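Filed under: Home & Garden / Sorting Things Out / Weekend How-Tos

I put off dealing with our kitchen junk drawer until the move to Prumotport, and then I just tipped the whole thing into a box and brought it with me. So this is how I finally got it under control, and how you can do the same in an afternoon without buying a lot of fancy inserts.

First, measure the inside of the drawer. Not the front of it! I measured the front once and ended up with an organizer that wouldn't go in, and it lived on top of the fridge until May. You want the width, the depth from front to back, and the height with the drawer closed. Write it on a scrap of paper and stick it in your wallet so you have it when you're in the store.

Next, take everything out and put it on a table. I mean everything, including the crumbs and the rubber bands that have gone sticky. Wipe the drawer with a damp cloth and a drop of dish soap and leave it open to dry while you sort. A big clear surface makes this so much easier – I tried doing it on the counter next to the toaster and kept losing batteries behind it.
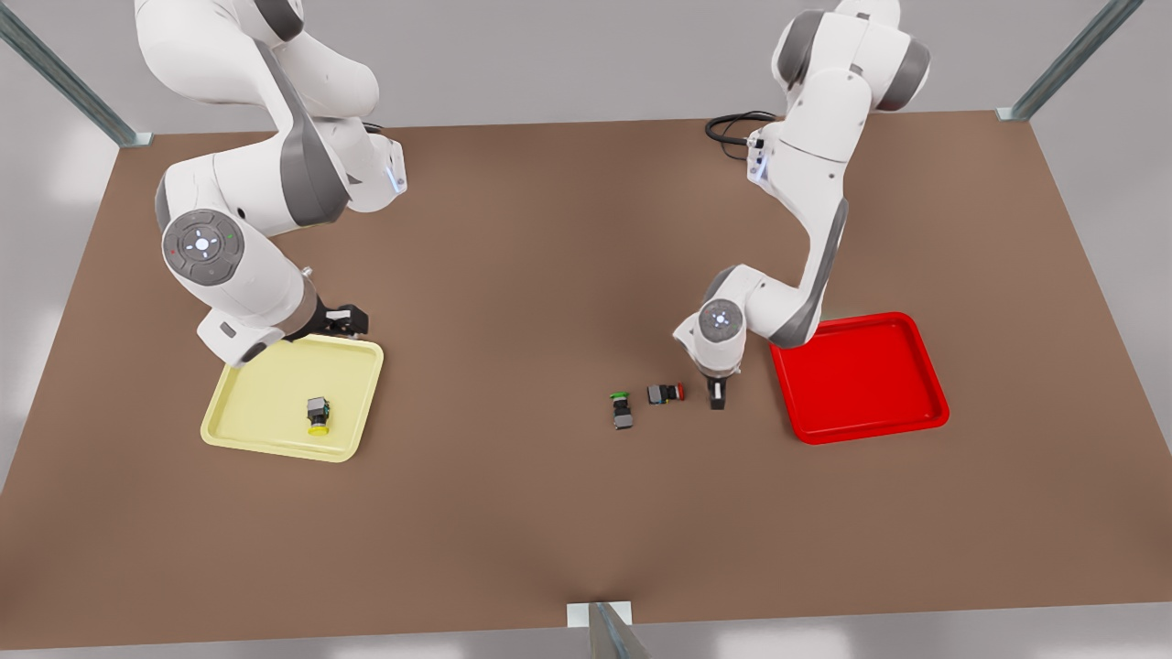

Marcy wrote in to ask if she could skip the emptying part and just tidy one corner at a time. You can, but I've tried it and all I did was push the mess into the other corners.

Now make your piles. Mine were things I use every week (scissors, tape, pens that work), things I use now and then (picture hooks, the tiny screwdriver, birthday candles), and things that belong in some other room. Test the pens on the back of an envelope as you go. I threw out nine dead ones, plus a key that didn't fit a single lock in the house.

Then comes the part I like best, which is fitting the trays. Lay them out in the drawer before you put anything in them and slide them around until you're happy. Long things go in the long trays, obviously, but try keeping the shallow ones near the front where your hand lands first. I bought mine from Trukent, and they're fine, a bit thin on the sides. Saved takeout lids and small boxes work just as well if you trim them down. 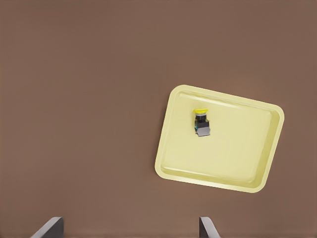 A shallow tray with rounded corners.

If the trays slide when you open the drawer, put a strip of shelf liner under them or use a little removable putty on the bottoms. I used 2 strips of liner, side by side, and nothing has budged.

Put the weekly stuff back first, then the now-and-then stuff behind it. Stop when the trays are full. Anything left over goes in a shoebox in the closet, and if you haven't gone looking for it in over two months you can probably let it go. I still have my shoebox. The birthday candles have already come back out of it.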